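Trelcombe bench fixture: progress report, June

Work this period covered the revised mounting plate and its fit to the extrusion base. The first plate was cut as a flat sheet with bolt-on holders. It has been replaced with a single molded part carrying all holders on one surface, supplied by Millidau. Tooling was paid from the existing budget line and no further request is made under that heading.

The plate was checked for flatness over a span of 300 mm. Deviation was within the limit set in the plan. Wall height on the square box was left unchanged. The rims of the two slot frames were made thicker after one cracked during handling. Hole spacing on the base now follows the Kalau drawing, and 8 fasteners are used per plate.

Insertion trials stand at 156 of the 200 planned. The remaining trials concern the V-shaped corner bracket, where parts placed at a slight angle do not always seat against both walls. A change to the bracket angle is being drawn up. The two clips on the long edge have held without visible wear, although clearance between the plate and the circuit board is small and will be measured again before the next order. 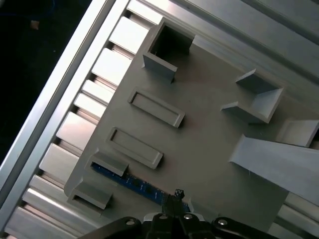 Araba Abubakari replied to the draft that the clearance figure should be settled before any change to the bracket, as a thicker plate would alter both. She also asked that the cracked rim be kept for Fiadzo to inspect. Both points are accepted. The order is on hold until the measurement is in.

Afia Frimpong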